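Chapter 4
Bagging Fruit and Carrying It Home

Most fruit that spoils at home was bruised before it got there. The skin of a banana looks tough, but the flesh under it is soft, and a knock that leaves no mark at noon can show as a brown patch the next morning. This chapter is about the short trip between the store basket and the kitchen counter.

We start with bananas, the fruit students handle most in the practical. A shallow plastic basket with holes in its sides and floor lets air through and keeps the fruit in view. A bag does neither of these things very well, but it has handles.
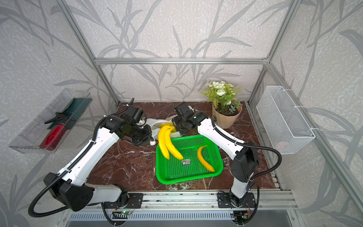

Chiamaka Afolabi would skip the bag altogether and carry the basket to the car, which saves one round of handling. That works for a short trip. For the bus or a long walk, a bag is still easier, and the rest of the chapter assumes one.

4.1 Opening the bag

Thin plastic bags cling to themselves. Rub the top edge between two fingers until the layers part, then pull the handles away from each other. Set the bag on a flat surface and fold the rim back a little so it stays open.

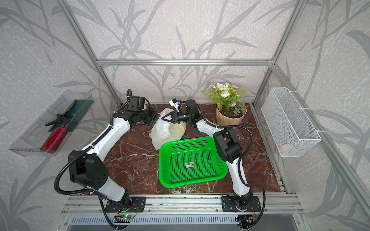
Keep the surface around the bag clear enough to work with both hands. Hard tabletops such as marble are easy to wipe, but they do not forgive a drop, so lower the fruit all the way down before letting go.

4.2 Loading

Bananas that are still joined should go in together, held near the stem. Pulling them apart can tear the skin at the neck. Single bananas go in last - on top, never wedged down the side.

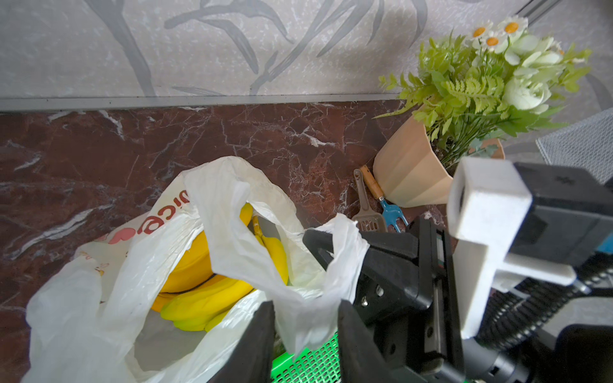 Lift by both handles at once. If only one is raised, the load slides to the low side and the fruit at the bottom takes the weight. Heavy items such as cans or jars belong in a separate bag, and Section 4.3 deals with those.

Terms to know: bruise, neck, rim, load.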